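Housekeeping Skills, Unit 4: Care of Light Work Surfaces
Notes by Hường Lại, Saklow evening course

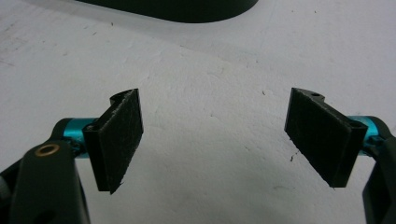
Before we learn any cleaning product, we must learn to look at the surface. Many students begin with the spray bottle, and then they clean the whole counter with the same force. Please put your face low, near the level of the top, and look across it toward the window. A pale surface with a slightly mottled pattern, as the white one at the start of these notes, is more difficult to read than a plain one, for the small changes of tone can hide a light stain. Move your head a little to each side. A mark from dirt often looks different when the light comes from another direction, but the pattern stays as it is.

Order of work

1. Take everything off the part you will clean.
2. Remove crumbs and dust with a dry soft cloth. Do not push them to the floor.
3. Wipe with warm water and a few drops of dish soap. Fold the cloth in four and use a fresh side for each pass.
4. Wipe again with clean water.
5. Dry with a second cloth, also along the wall.

If a spot stays, lay a damp cloth on it for 10 minutes and then repeat step 3. Do not scratch with a knife. Scouring powder is not allowed in our practice kitchen - Mr. Bachmann will explain the damage it makes in the May session.

Check with the hand

Close your eyes and pass your dry palm slowly over the top. Sticky places are easier to feel than to see, mostly near the stove side and where cups stand.

Homework

Choose one light surface at home and clean it by the five steps. Write 90 words on what you found before and after. Work in groups of 2 if you like; Toàn Vũ and Uyên Bạch still need to tell me their choice. Bring your own cloths next time, one for washing and one for drying.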